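# Plindard to close Postudska finishing plant, shift denim wash work to Au

Apparel group Plindard said on Tue 14 March that it will end production at its denim finishing plant in Postudska and transfer the remaining orders to its larger site in Au. The company gave a closing period of nine months. The plant handles washing, fading and pressing for jeans sewn elsewhere in the group and employs 250 people on two shifts.

Plindard cited the cost of process water and steam. The Postudska plant draws from a municipal supply and heats with natural gas, while the Au site has its own boiler house and a treatment unit that returns part of the rinse water to the wash line. The group said the difference in utility cost per garment had widened over the past two years and could not be recovered through price.
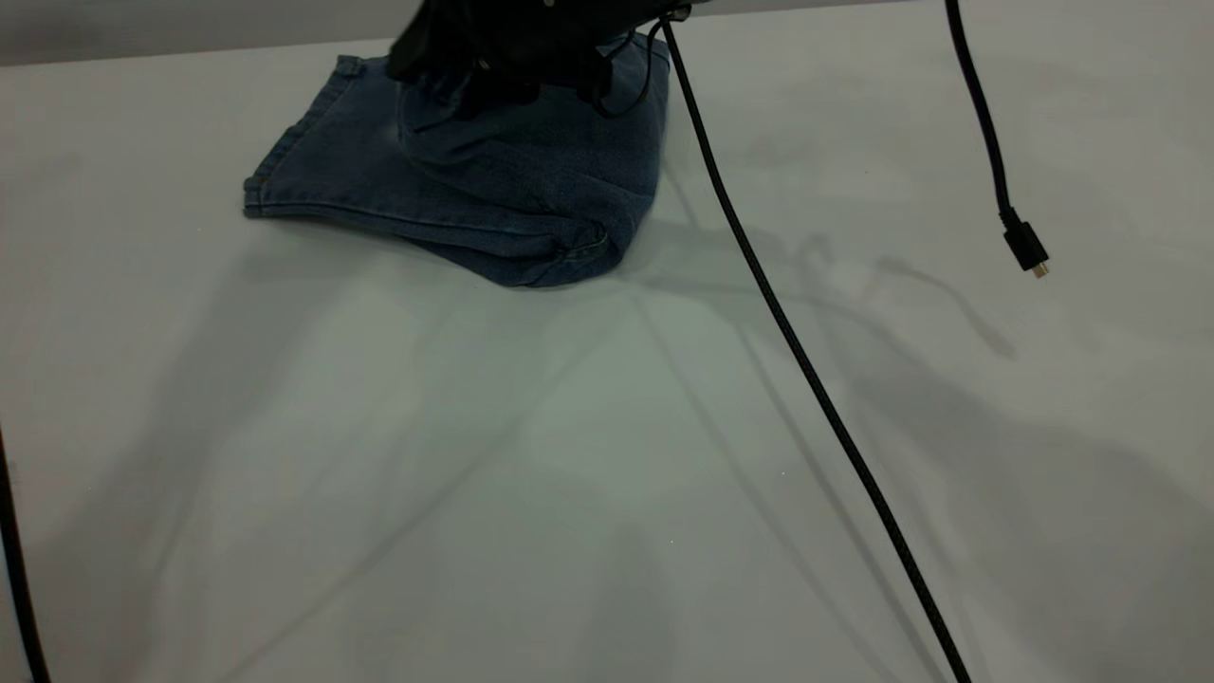 Under the transfer plan, stone washing and enzyme washing will move first. Ozone fading, which needs sealed chambers and a separate exhaust system, will follow after an extension at Au has passed its safety inspection. Pressing and final packing will be the last operations to leave Postudska. The group did not say whether the older belly washers at the plant would be sold or scrapped.

Plindard's annual report, published in January, had already listed the plant as under review. It recorded an impairment on the wash line and stated that the building lease would not be extended on its present terms. The report gave no closing date, and the group declined at the time to comment on individual sites.

Employees were informed at the start of the morning shift. According to the company, staff will be offered either a transfer to Au, with a housing allowance for the first year, or a severance payment based on length of service. Consultation with employee representatives is required by law before individual notices can be issued. The works council said it had received the outline of the plan the previous evening and had asked for the cost comparison between the two sites, including the assumptions on gas prices. It has not yet taken a position on the closing itself.

The main customer affected is Somia, a mid-priced jeans label that has used the Postudska plant for its faded and medium-wash styles. Somia said deliveries for the coming season were covered by finished stock and by orders already on the line. It added that it would require new wash standards to be approved at Au before any of its styles are run there in volume.

Approval of this kind is a routine step in denim finishing but can take several weeks. Indigo sits mainly on the outside of the cotton yarn, and the shade left after washing depends on water hardness, load size, liquor ratio, temperature and running time. A recipe that gives one result in one plant may give a different one in another, even with identical fabric. Finishers normally wash a set of test garments from a single fabric roll, compare them with a sealed reference under standard light, and adjust the recipe until the difference is within the tolerance agreed with the customer. Fabric from a second and third roll is then run to confirm the result.
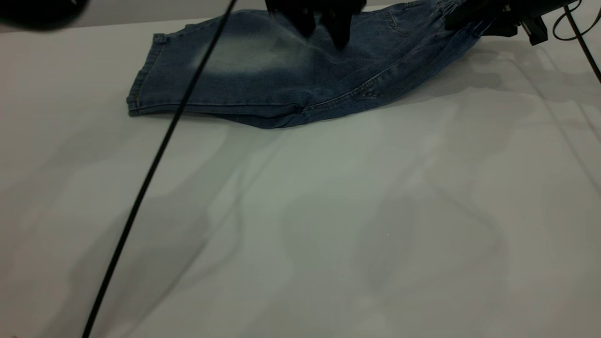
*Folded blue jeans with uneven fading and a pale patch near the stitched hem.*

The Au site will need added capacity to absorb the work. Plindard plans to install two front-loading washers, a hydroextractor and a bank of gas dryers in a hall that now holds packaging material. The company put the floor area of the extension at 3000 square meters and said it had applied for a revised discharge permit. The present permit limits the daily volume released to the public sewer as well as the content of suspended solids, a limit that matters for stone washing because pumice breaks down during the cycle and leaves the machine as fine sludge.

The regional water authority confirmed that the application had been received and was being checked for completeness. It will be open to public comment before a decision is made. The authority said it would look in particular at color in the treated discharge and at the handling of sludge, which is at present pressed into cake and taken to landfill. It did not give a date for a ruling.

Plindard said the transfer could begin within the limits of the existing permit, using enzyme processes that need little or no pumice. Full volume at Au would depend on the new permit. If the ruling is delayed, the group would keep one wash line in Postudska running past the planned date, on a short lease extension that the landlord has agreed to in principle.

The town of Postudska said it had not been consulted on the decision. The plant is the largest single user of its water network, and the town expects lower fee income once production stops. It has asked its utility to prepare a revised budget and to check whether the main serving the industrial district can be operated at much lower flow without flushing. A second tenant in the same district, a food packer, uses only a small share of the volume.

The town also pointed to the settling basins behind the plant, which were built when the site was opened and are the responsibility of the operator. Plindard said the basins would be emptied and sampled before the lease is handed back, and that money for the work had been set aside in the accounts. The sampling plan has to be agreed with the regional authority.

Parts of the building may be used again. The landlord said it had held early talks with a logistics company on the storage hall, but that the wet process area, with its drains and sloped floors, would be hard to let without conversion. The steam pipework will be removed by Plindard under the terms of the lease.

Plindard expects one-time costs from the closing to be booked in the current half-year. It left its full-year sales outlook unchanged and said savings would begin to show in the year after the transfer is complete. Shipments of unwashed jeans to Postudska from the group's sewing plants will be cut in steps, with the first reduction planned once the additional washers in Au have been tested.

Consultation with the works council is due to begin next week. The company said it would publish a further statement when the talks have ended.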